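Jalteo完成两款夹爪控制器仿真对比测试

2019-05-09　记者 Patricio Marín

机器人软件公司Jalteo公布了两款夹爪控制器的对比结果。参加测试的是Koyama和Tila，两者驱动同一型号的平行两指夹爪，全部试验在仿真环境中进行，画面取自腕部视角。
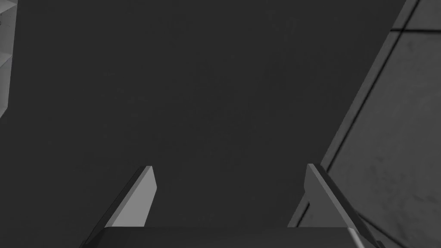
仿真画面：夹爪两指张开，右侧为浅灰色砖面。

测试由Tomoyo Murakami负责。每款控制器各运行200次，内容包括接近、闭合、抓取和退回。统计显示，Koyama从发出指令到手指停稳平均用时489毫秒，Tila比它快62毫秒，但在接近台面时更容易出现小幅抖动。

Murakami说，单看速度，Tila占优；如果任务要求手指贴近硬质表面，她目前会选Koyama。两款控制器的参数均采用出厂设置，没有针对场景单独调整。 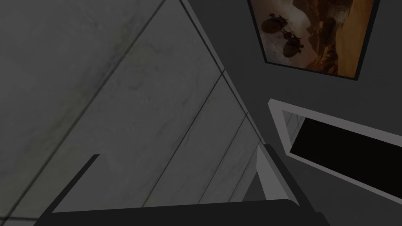

另一视角下的夹爪，远处墙上挂有一幅飞艇题材的画。

测试场景由Hideaki Kobori搭建，使用了瓷砖、大理石和木材等不同纹理。他表示，深色石材上的细密纹路对视觉定位干扰较大，团队为此把相机曝光分成6档，逐档重跑。 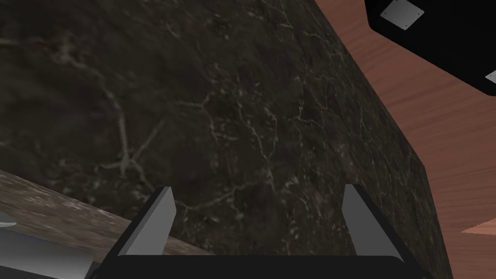

曝光最低的一档里，两款控制器的定位误差都明显上升，差距也随之缩小。Kobori认为问题主要出在图像一侧，与控制器本身关系不大，下一轮会换用另一套相机模型再作比较。

集成商Gerero的工程师Floarea Moldovan看过数据后表示，仿真中的接触模型偏于理想，抖动幅度仍需在实机上核对。Jalteo计划10月开始实机测试，届时沿用同一套任务清单，原始记录将一并提供给合作方。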